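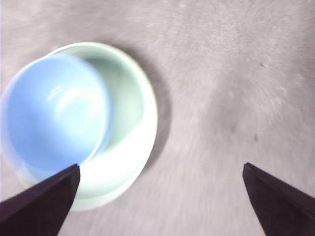
Blue on green, and why I can't stop stacking

There was a rule in my mother's house that blue and green should never be seen together. It applied to skirts, curtains and, by some logic of her own, to crockery. I kept to it for years. Then one July I ate a bowl of chickpea soup at a friend's table in Durkilstead, blue bowl on a soft green dish, and went home wanting to give away everything white I owned!

I didn't, quite. But I did start playing with what was in the cupboard, and I've been at it ever since. Stacking is the cheapest pleasure in table setting. You need two pieces that don't match and a meal to put in them.

Start with the gap

Size comes before colour. If the lower piece is only a finger wider than the bowl, the pair looks like a mistake at the shop. You want a proper band of the second colour showing all the way round – I like 3 centimetres at the least, and more if the lower dish has a raised rim to hold the eye (and the stray peas).

Depth matters too. A deep bowl wants something wide and shallow beneath it, with a bit of a dip in the middle so that it sits down snugly. My Plaston plates are good for this. They were sold to me as picnic ware and have hardly been outdoors, but the middles are sunk just enough that I can carry soup from the hob to the garden table without anything sliding about.

Then choose your blue

A strong mid blue is the friendliest colour you can eat from. Tomato soup glows in it, rice looks whiter, and yoghurt with a spoonful of apricot jam is a lovely thing to come down to at seven in the morning. Put a pale, greyish green underneath and the blue seems to deepen. Put a bright lime green there and the two of them shout at each other all through lunch. 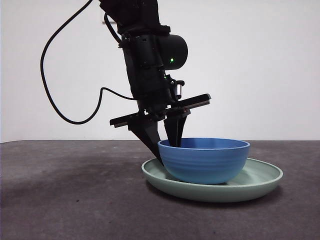

Marwa Metwally thinks I'm too timid with it. She would put a mustard side plate into every stack, and she says green under blue only comes alive once there is something yellow to eat, even if it's just a wedge of lemon. I tried the lemon, and she's right about the lemon. I'm still thinking about the mustard plate.

What goes under the stack

Pale crockery disappears on a white cloth, so if your plates are mint or sage, give them a darker table. Charcoal is wonderful. I took the cloth off mine altogether last summer and haven't put it back. Plain walls help as well, and so does moving the fruit, the post and the candlesticks somewhere else for an hour.

Mixing old and new

Natalia Quintero runs the crockery stall at Flikgate market, and hers is where most of my odd bowls come from. She sells singles from broken sets, 80 pence each when I last went, and lets you try them on top of one another until you find a pair. I came home with 11. Look for faint ridges round the outside, which are nice to hold, and run a thumb along the rim for chips before you pay.

A blue bowl, a green plate, supper in the one and bread on the other. That's tonight sorted in my house. 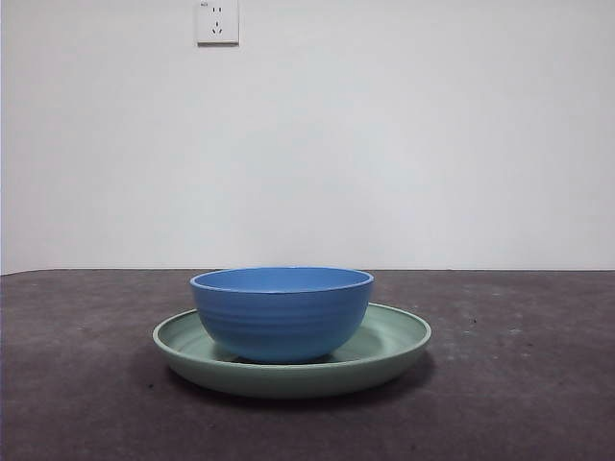 Three suppers for a deep bowl

Lentils with lemon and dill, and flatbread tucked round the edge of the plate. Noodles in broth, with the lower dish for spring onions and chilli. Or cold cucumber soup, straight from the fridge, with 23 ice cubes if it's that sort of evening and you have guests who don't mind the rattle.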